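Stiline 290 Drill Pipe Wiper

The Stiline 290 strips mud and grit from drill pipe as it comes out of the hole. It sits under the rotary table and fits pipe strings on most Dravholm quarry rigs.
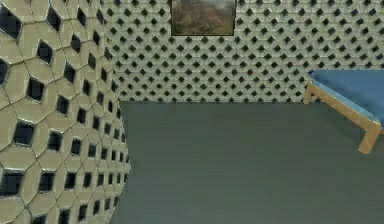
Change the rubber every 300 hours, or sooner in abrasive ground. Spares come in packs of 3 – order code Drindex 19. Grease the retaining ring before refitting, and check the bolts after the first shift.

Delivery is from our Pai depot. For trade prices or help with sizing, ask for Sidra Afridi in parts.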